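The parcel from Farenine came in February, a week later than they said. I had ordered a refill set of the small bottles, which cost 900 more than last year, and paid 100 for shipping. I opened it on the old table by the wall — the good one is covered in Jihad Mansour's tax papers.

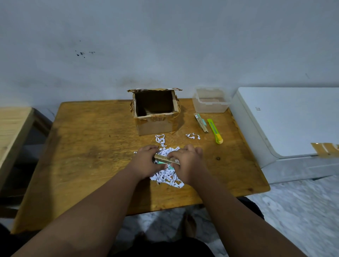
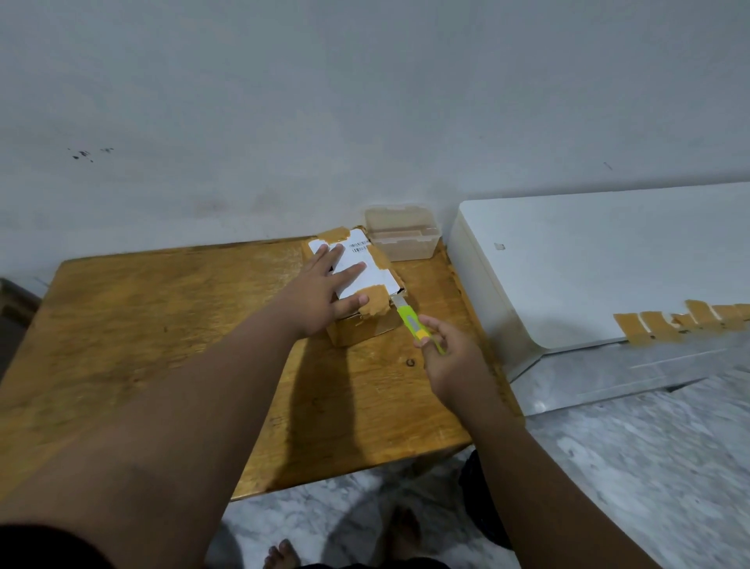
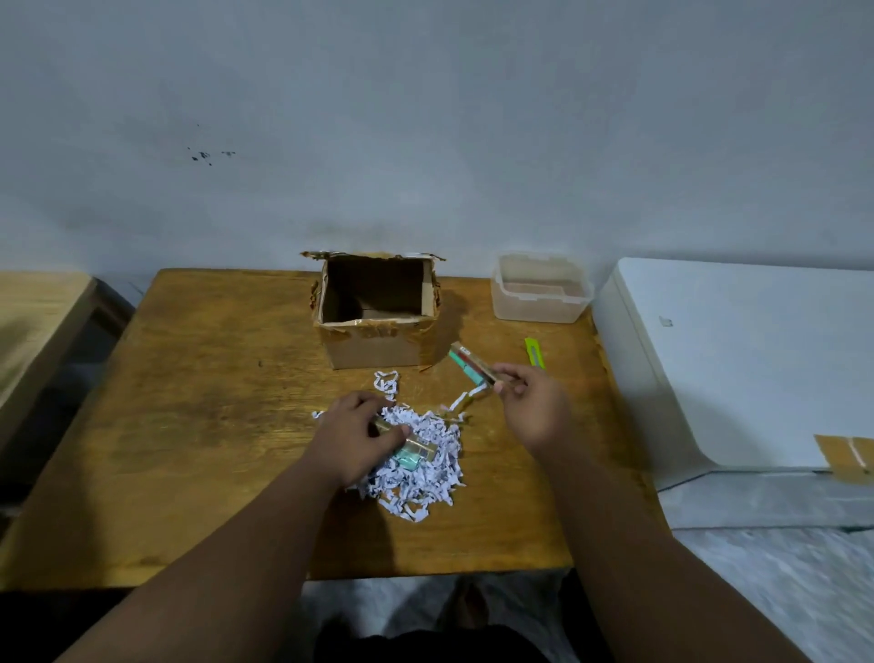

Shredded paper is fine as filler but it gets everywhere. I keep it in a bag and use it again when I mail things out. Gristwood uses air pillows, and I end up popping them and throwing them away. The boxes go out with the recycling before 7:30. Next order will be in the fall.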